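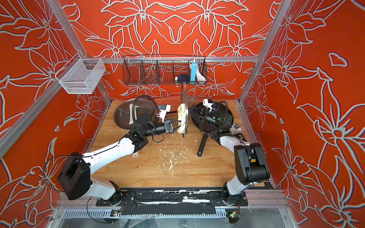
Ploduvance FAQ

What is Ploduvance?
Ploduvance is the planning and control layer that Gorkar uses on its two-arm tabletop cells. It takes camera input and joint states, decides which arm does what, and sends position targets to both arms on one clock.

Do I need two arms to use it?
No. Single-arm setups work. Set the second arm to "none" in the cell file and the planner skips all the shared-workspace checks.

How does it keep the arms from hitting each other?
Each arm reserves the space it plans to move through. If the other arm wants part of that space, it waits or gets a new path. When both grippers have to be on the same object, such as one holding a glass lid by the rim while the other presses a towel against it, you mark that object as shared. The check is then relaxed near the object and stays on everywhere else.

Can it see glass?
Not well from depth alone. Clear lids leave holes in the depth image. The Bakel perception module finds the rim in the color image and fits a circle to it. Lids with a dark edge are easier than lids without one.

Why does my arm stop in the middle of a wipe?
Usually the force limit. Crumpled paper or cloth changes thickness as it moves, and the default limit is set for rigid parts. Raise wipe_force_max in small steps and test with the other arm parked first.

What does error 722 mean?
The two arm clocks have drifted apart. Restart the sync service. If it comes back, check the cables to the controller boards before changing any settings.

How many retries does it make on a failed grasp?
3. After that it opens the gripper, backs away and asks for a new plan. You can set any number up to 6.

Where are the logs?
In the run folder, one file per arm plus one for the planner. The Orakzai viewer plays them back side by side. Logs from before version 42 have to be converted first; the converter is in the tools menu.

Can I edit a plan by hand?
Yes, in the viewer. Save it under a new name or the next run will overwrite it.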